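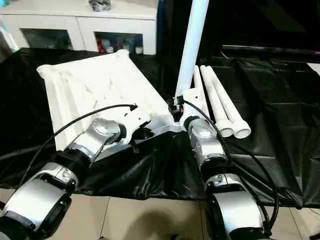 Surely, a reader wrote under our August page, a cleaning tip shared 1,258 times has been tried by somebody? I wouldn't bank on it. A share takes one click, and trying the tip takes an afternoon and possibly your worktop. Before you copy anything off a household blog, do a bit of checking.

Look for the same wording elsewhere. Paste one odd sentence from the tip into a search box. I did this with a limescale tip on Findeo and found it on 14 other blogs, spelling mistake included. Fourteen blogs, one source, and no sign that any of them had gone near a kettle.
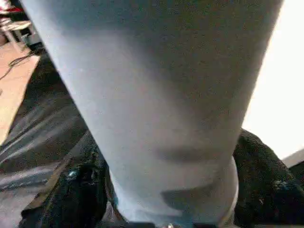
Khaemba

Ignore the badges. "Top 100 Home Blogs" may mean the blogger filled in a form. Grivska sent me one of these for a page I hadn't updated in two years, and I still don't know who was judging.

Read the comments from the bottom up. The early ones are mostly friends saying "great tip!" The useful ones come later, from people whose grout has changed colour. If there are 899 comments and not one grumble, I'd guess the grumbles have been deleted.

Check whether the writer says what went wrong. A person who has cleaned an oven will mention the bit at the back that wouldn't shift. Vague praise – "works like magic", "you'll be amazed" – is worth very little.

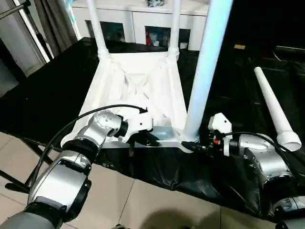
Khaemba, household tips editor, Detside

Copy out the tips you do use. Blogs close, move or go quiet for months, and the one stain remedy you trusted goes with them. A bookmark won't help. I write mine on cards, with the quantities and the blog's name, and keep them in the drawer with the tea towels.

Never mix cleaning products on a blog's say-so, even if it has 1,000 followers. Read both labels first. If the label and the blog disagree, go with the label.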